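# Teaching the sweeping task by remote control

Before you begin, put both handles into the grippers and close them slowly. 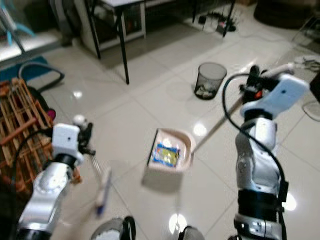 The right arm keeps the dustpan, the left arm keeps the broom. Please do not change the sides during one session.

1. Start the recording in Clarnum, then wait until the counter moves.
2. Push the packet into the dustpan with short strokes.
3. Lift the dustpan a little and hold it level.
4. Carry it to the wastebasket and tip it.
5. Stop the recording and write down if it was good or bad.

One try should last no more than 50 seconds. We ask for 24 good tries from each operator. If the broom slips, stop and begin again; a repaired try is difficult to use later.

Müzeyyen Yaman, 18 May 2024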